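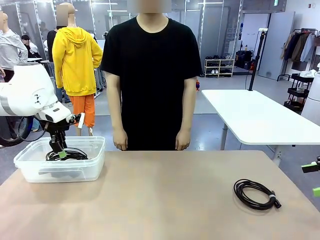
Cloth is a sheet made from yarn, and there are two main ways of turning yarn into a sheet. In weaving, two sets of straight yarns cross over and under each other. In knitting, yarn is bent into loops and each loop is pulled through another loop. Nearly all T-shirts are knitted, including plain black ones with a short sleeve and a round crew neck. Bed sheets, tea towels and most school shirts with buttons are woven. The two kinds of cloth can be made from exactly the same cotton, but they stretch, tear and wear out in different ways.

## From fibre to yarn

A cotton fibre is a single long cell that grows from the outside of a cotton seed. It is usually between two and four centimetres long and much thinner than a human hair. When the seed pod, called a boll, splits open, the fibres dry out. As they dry they collapse from a tube into a flat ribbon, and the ribbon twists along its length.

The twists matter. Smooth, straight fibres slide past each other easily. Twisted ones catch.

To make yarn, the fibres are first cleaned and combed so that they lie in nearly the same direction. They form a soft rope called a sliver (say it "sly-ver"). A sliver is weak and you can pull it apart with two fingers. The spinning machine stretches it out until it is thin, then twists it. Twisting presses the fibres together, and friction between them stops them from slipping. Friction is the force that resists two surfaces sliding over each other.

You can test this with a ball of cotton wool.

1. Pull out a strip as long as your finger.
2. Tug both ends gently. It comes apart.
3. Pull out a second strip of the same size.
4. Roll one end between your finger and thumb, always in the same direction, while you hold the other end still.
5. Tug both ends again. It takes more force to break.

No glue has been added. The only change is the twist.

## How weaving works

A woven cloth has a warp and a weft. The warp yarns run along the length of the cloth and are held tight on a frame called a loom. The weft yarn runs from side to side. In the simplest pattern, plain weave, the weft passes over one warp yarn, under the next, over the next, and so on. On the following row it does the opposite.

The yarns in a plain weave are almost straight. If you pull the cloth along the warp, you are pulling on the yarn itself, and cotton yarn does not stretch far. The same is true along the weft. If you pull from corner to corner, however, the cloth gives. The small squares between the yarns are pushed into diamond shapes, and the cloth grows longer in one direction and narrower in the other. People who make clothes call this diagonal direction the bias.

## How knitting works

In the kind of knitting used for T-shirts, one yarn travels across the cloth in a row. It does not travel straight. It rises into a loop, comes down, runs across a little and rises into another loop. Each loop passes through the loop beneath it, in the row made before. The loop beneath is held in place, and the new loop waits for the next row.

A row of loops running across the cloth is called a course. A column of loops running up the cloth is called a wale. If you own a T-shirt, look closely at the outside with a magnifying glass. The wales look like columns of tiny letter Vs, stacked one on another. On the inside, the cloth looks different, with rows of small curved bumps. These bumps are the tops and bottoms of the loops. Cloth with Vs on one side and bumps on the other is called single jersey.

## Why loops stretch

Take a piece of string and lay it on a table in a row of loops. Hold the two ends and pull slowly. The ends move a long way apart before the string is tight. The string has not become any longer. It has only changed shape.

Knitted cloth stretches for the same reason. When you pull it sideways, each loop becomes wider and shorter. When you pull it lengthways, each loop becomes taller and narrower. Single jersey stretches further sideways than lengthways, and for this reason the wales in a T-shirt normally run up and down the body. The stretchier direction goes around the chest, where it is needed when you breathe in or pull the shirt over your head.

When you let go, the yarn tries to return to its bent shape and the loops move part of the way back. Cotton is not very springy, so they may not return completely. An old T-shirt can become baggy at the hem. Washing often helps, as the water lets the fibres move and the loops settle into a more relaxed shape.

## The neck

A neck opening has a difficult job. It must stretch wide enough to pass over a head, then close up again to fit a neck that is much narrower. Single jersey is not very good at this. Its cut edges also curl, which you can see if you cut a strip from an old T-shirt and pull it.

The band around a crew neck is usually made from a different knit, called rib. In rib, some wales face the front and others face the back. The wales that face the back sink inwards and the cloth folds up slightly, like a paper fan. Pulling opens the folds first. After that the loops change shape as they do in jersey. Rib therefore stretches further than jersey and springs back better. It does not curl either, as the two kinds of wale try to curl in opposite directions and cancel each other out.

The band is cut a little shorter than the opening it is sewn to. It is stretched slightly during sewing, and afterwards it pulls inwards and lies flat against the neck.

## The machine

T-shirt cloth is made on a circular knitting machine. The needles stand upright in a ring, and each has a small hook at the top. Most have a latch as well, a tiny lever that can swing up to close the hook. One needle makes one loop like this:

- The needle rises. The old loop slides down past the open latch.
- Fresh yarn is laid in the hook.
- The needle drops. The old loop pushes the latch shut and slides off over the top.
- The fresh yarn is now a new loop, pulled through the old one.

The machine at the Puvonach mill, which our class notes were written for, is a Brakier. It has 1,006 needles. One full course of its cloth therefore contains 1,006 loops, and the cloth comes out as a long tube. Dalal Nasrallah has looked after the machine for five years. She checks the needles at the start of each shift, at six in the morning, as one bent hook leaves a fault in the same wale all the way down the roll.

A piece of fine jersey the size of a large postage stamp holds a surprising number of loops. In the sample that Kazue Tsuchiya prepared for the mill's display board, there are some 225 in a square that measures 1 cm on each side.

## Ladders and tears

A woven cloth and a knitted cloth fail in different ways.

If one yarn breaks in a woven cloth, the yarns beside it are still held by friction at every crossing. The damage often stays small until the cloth is pulled hard. Then it may tear in a straight line, one yarn after another.

If one loop breaks in a knitted cloth, the loop that was passing through it has lost its support and can slip out. The next loop may follow. A run of lost loops along one wale is called a ladder, as the loose yarn left behind looks like the rungs. Ladders form easily in smooth nylon tights. They form less easily in cotton, where the rough fibres grip each other.

## Colour

Raw cotton is a pale cream colour. It can be dyed as fibre, as yarn, as cloth or as a finished garment. Plain T-shirts are most often dyed as cloth, in large tanks, before any pieces are cut. Striped ones are usually knitted from yarn that has already been dyed.

Black needs more dye than a pale colour does. Many cotton dyes form a chemical bond with the fibre, but a little always remains loose. The cloth is rinsed several times to remove it. If some is left, it comes out in the wash at home, and for this reason labels on dark clothes often say "wash separately".

## Words to know

| Word | Meaning |
|---|---|
| Bias | The diagonal direction across a woven cloth |
| Course | A row of loops across a knitted cloth |
| Rib | A knit with wales facing both front and back |
| Sliver | A soft rope of fibres, before spinning |
| Wale | A column of loops up a knitted cloth |
| Warp | Yarns that run along the length of a woven cloth |
| Weft | Yarn that runs from side to side in a woven cloth |

## Something to try

Collect four pieces of cloth from old clothes or rags – ask before you cut anything. Pull each piece lengthways, sideways and diagonally. Write down which direction stretches most. Then use a magnifying glass to look for Vs, bumps or crossings, and decide whether each piece is woven or knitted. Denim is a useful one to include. It is woven, but the weft passes over and under the warp in a stepped pattern called twill, and the surface shows slanting lines.

Text by Carla Hourani. Checked by Nisreen Hattar.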